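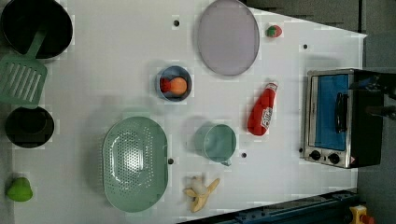
Unit 4: Product Safety and Small-Parts Rules for Importers
Course notes, prepared by Si-eun Tak

4.1 Scope

These notes cover the duties of a firm that buys finished goods for children from a maker abroad and sells them under its own name. Goods bought from a wholesaler who is already the importer are dealt with in Unit 6. Read the notes with the case file on Plorlow, which was handed out in November and is used again in the seminar.

4.2 Who is the importer

The importer is the party that first places the goods on the home market. The test looks at the transaction and ignores what the parties call themselves. In the Plorlow file the contract names the freight agent, Bramau, as "importer of record" for customs purposes. Bramau never owned the goods and did not offer them for sale. For product safety, the importer is Plorlow.

A firm that puts its own name or mark on the goods is treated as the maker. It then takes on the maker's duties in full, including the technical file. Students often miss this step in written work and list only the lighter duties of an importer.

4.3 Age grading

Age grading comes before testing, as the grade decides which tests apply. The factors are:

the size and weight of the item
the skill needed to use it
how it is packed, priced and advertised
what a child of a given age is likely to do with it

A warning label does not change the grade. If an item is plainly of a kind used by children under three, marking it "not suitable under 36 months" has no effect, and the stricter tests still apply. Pretend food, soft toys and simple push-along toys cause most of the disputes. Craft sets and board games cause few.

4.4 Small parts

The small-parts test uses a cylinder of fixed size with a sloping base. A part fails if it fits wholly inside the cylinder in any position, without being pressed. The test is done on the item as sold, and again on any piece that comes away after the drop, pull and twist tests.

In the Plorlow file, the batch was 3566 sets. The laboratory report lists 13 samples, of which 2 released a part during the twist test. Plorlow argued that the batch should be judged on the other samples. Consider why that argument fails, and whether a larger sample would have helped.

4.5 Records and tracing

Each item, or its packaging where the item is too small, must carry a batch or type number and the name and postal address of the importer. A web address alone is not enough. The importer must be able to name its supplier and every trade customer. It need not keep the names of private buyers, though a firm that does so will find a recall much easier to run.

4.6 Reading and seminar work

Read Østergaard, chapter 5, to the end of page 57. The section on second-hand goods may be left out.

Written answers, one side of paper, are due by Sunday evening. State the party you are advising and the duty in question before you turn to the facts.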